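Renters' group not convinced by Tondden's "water-smart" bathroom scheme

MEDIA RELEASE
For immediate use

The Wan Tenants' Network has questions about Tondden's plan to charge renters for water by the flat, and so far it has not been given many answers.

Under the plan, announced to residents by letter in June, each of the 262 flats in the Wan buildings would be fitted with a Flivitz leak sensor behind the toilet and another under the bathroom basin. The sensors send readings to an app called Vusent, and tenants whose use goes over a set allowance would see an extra charge on their monthly statement. Tondden's letter says most households will be "better off or no worse off". It doesn't say how that was worked out.

"We asked for the modelling and we got a brochure," said the Network's spokesperson, Dolores Boateng. "The brochure has a leaf on it. It doesn't have a single figure for what a family of five will pay."

The Network supports saving water. Its members put up with restrictions through the last dry spell, and plenty of them still keep a bucket in the shower. What they object to is being billed for leaks they have reported and can't fix themselves. Toilets are the obvious case. A worn inlet valve or a perished seal can run day and night with hardly a sound, and under a standard lease the repair is the landlord's job.
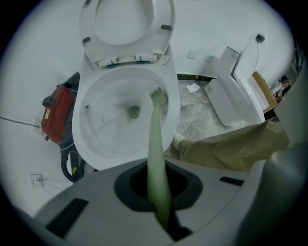 Cleaning is the tenant's job. Under a standard lease, fixing a leaking toilet is not.

The Network put a short survey under doors earlier this year. Of the households that replied, 29 said they had reported a running toilet or dripping tap and waited more than 30 days for a plumber. Tondden disputes this and says its own records show a faster response. It has declined to release those records, citing privacy, though the Network asked only for dates and job types, with no names or flat numbers.

Kuo-hua Tse and his daughter Yee-man have lived on the second floor for most of a decade. Their cistern was reported twice over the summer.

"The first time, a man came and listened to it and went away again," Mr Tse said. "The second time I got a text asking me to rate the service. Now they want to put a gadget next to it that will tell them it leaks. I have told them it leaks."

Yee-man Tse said she was more worried about the app. The Vusent terms, which tenants must accept before they can see their own usage, run to many screens and allow readings to be shared with "selected partners". Tondden has not named them.

"You can tell a lot from when somebody flushes," Ms Tse said. "You can tell what shift they work, or if they've got someone staying. Maybe they'd never look at it, but I'd like that in writing."

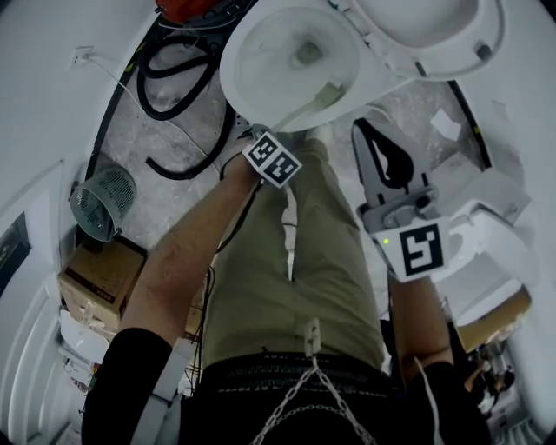 Tondden has also told residents that the Flivitz sensors were tried out successfully in one of its other properties. The Network has asked where, for how long, and what counted as success. The reply described "strong engagement" and gave no litres. A trial that saved a large amount of water would presumably be something a company would want to talk about, and the Network looks forward to hearing about it.

Kam-wah Ho, a retired plumber who lives in the east building, went through the product sheet on the Network's behalf. He said the sensor may well pick up a steady trickle, but he could find nothing to show how it would tell a faulty valve from a household with small children or somebody with a bowel condition.

"It measures flow, and fair enough," Mr Ho said. "But flow is only half of it. You still need a bloke with a washer."

He estimates that going through every flat and replacing worn seals and valves would take a pair of plumbers roughly 2 months. In his view that should come first, and the sensors could be argued about afterwards — if there was still anything left for them to find.

The Network is asking Tondden to:

Repair all reported leaks before any sensor is installed.

Publish the modelling behind the allowance, including for larger households and people with medical needs.

Confirm in writing that no tenant will be charged for water lost through a fault.

Name the partners who would receive Vusent data, and let tenants see their readings without agreeing to share them.

A residents' meeting will be held on Thursday at 7 pm in the ground floor laundry room of the east building. Tondden has been invited. It was invited to the last one too, and sent its apologies along with a box of pens. Media are welcome, and Mr Ho and the Tse family will be available for interviews afterwards.

Tenants who have had a leak reported and not repaired are encouraged to bring a copy of the request, or a note of the date if they made it by phone.

Media contact: Ching-wen Tsang, Wan Tenants' Network. Calls are returned after 4 pm on weekdays.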